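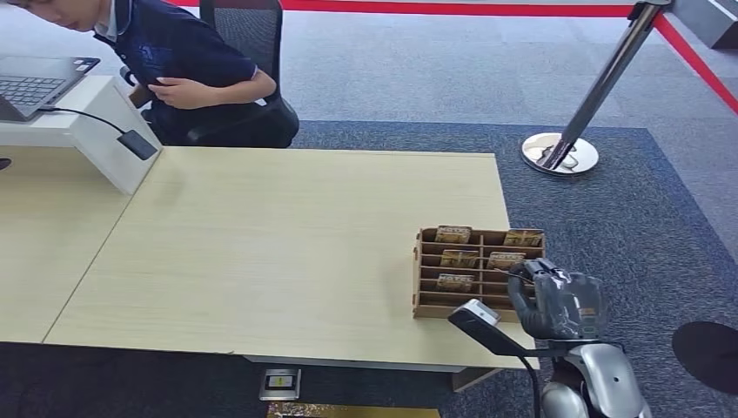

According to one reader of our May furniture notes, a joined table is only as good as its seam, and the seam should be the first thing any reviewer reports on. The point is accepted, and the assessment of the Nendness joined table begins there.

Joined Table and Cardboard Organiser: Workplace Review
Published by Radebe Office Review, Sep 21, 2023

The Nendness table is supplied as separate tops over a grey metal frame, in a pale wood-grain finish. Each section costs $370. Our Altton office has used a pair of joined sections for seven months, for laptop work at one end and for sorting small packets at the other.

The seam remains level across most of its length. Paper slides over it without catching, although handwriting across the join is unpleasant and a mouse will register it. Crumbs and dust collect in the gap and must be brushed out. Users who write by hand should be seated well clear of it. The pale surface shows coffee rings promptly but wipes clean with a damp cloth.

The frame is the stronger part of the product. It does not sway under typing, and a laptop on a raised stand stays steady. Cable management is poor — no clips or tray are supplied — and leads are left to find their own way down. Assembly requires two people and a hex key, and the printed instructions omit the order in which the frame bolts should be tightened.

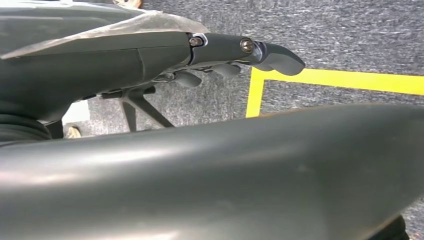
Black stand with splayed legs, Altton office.

Floor-standing items with spreading legs need more clearance than their height suggests. Purchasers should measure at floor level before placing sections side by side, particularly on carpet.

The Astutora organiser, an open cardboard tray divided into narrow slots, was assessed on the same table. Small packets stand upright in it with their labels readable, and the taller front lip is a sensible inclusion. The partitions are thin and lean once neighbouring slots are left empty. Trays are sold flat in cartons of 50. They should be kept away from sinks and window sills.

Ratings
Nendness joined table: recommended, with reservations as to cabling
Astutora organiser: recommended for light, dry goods only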